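Stop Telling Me to Use Good Vegetable Stock

142 shares

Most soup recipes ask for stock when water would do. I have written plenty of them myself, and I'd like to take it back.

A lentil soup has onion, carrot, celery, garlic and usually a bay leaf in it. Simmer those in water and you are making stock. If you start with a carton, you are adding old carrot to new carrot, plus whatever salt the factory decided on.

I cooked the same white bean soup five times in September, changing only the liquid. The cartons I bought in Hakville all tasted mostly of celery seed and tomato. The water version tasted like beans. It needed more salt than I expected, and a longer start on the onions – 13 minutes, until they were soft and a little brown at the edges. After that I had no complaints.

The usual argument is depth. I agree that a soup can taste thin. But there are cheaper fixes. Cook tomato paste in the oil until it darkens. Save the bean liquid. Drop in a piece of dried mushroom, or stir in a spoonful of miso after the heat is off. Each of these does one job, and you can taste what it did.

There are exceptions. A clear broth with noodles is nothing but its liquid, so make a proper stock for that. Risotto I go back and forth on. I used water for nine years and then had one in Dirkcombe made with corn cob stock, and it was better than mine.

What bothers me is the word "good." A reader with a bouillon cube sees "good vegetable stock" and thinks dinner is already a step behind. Write "water" in the recipe, and put the stock in a note for people who have it.

2 comments

Marnie P.
Been using water in split pea for years. More salt at the end is the trick.

dov_k
Disagree on risotto – water is fine if the cheese is decent.
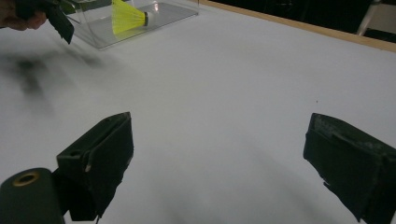 Sakda Suksawat
Contributing writer, soups and beans

Contact | © Zorkoda Kitchen | Back to top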